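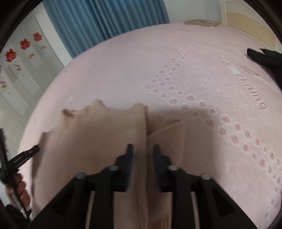
Visits > Software > Welteo open afternoon

Filed under: Robots, mostly indoors

Welteo's planner folds knitwear, in theory. At the Gatthorpe office on Thursday we got 3 hours of the practice. The perception people fit a cloth outline to each view; thin ribbed knit on a pink cover is their idea of a hard case, and mine of a Sunday. Replay runs in Terkow, their log viewer, which opened 1378 episodes and then thought about it for a while. I asked how the grasp scorer handles two overlapping layers — "as one, confidently." A fix is due in April. Coffee was good.

6 comments | 200 shares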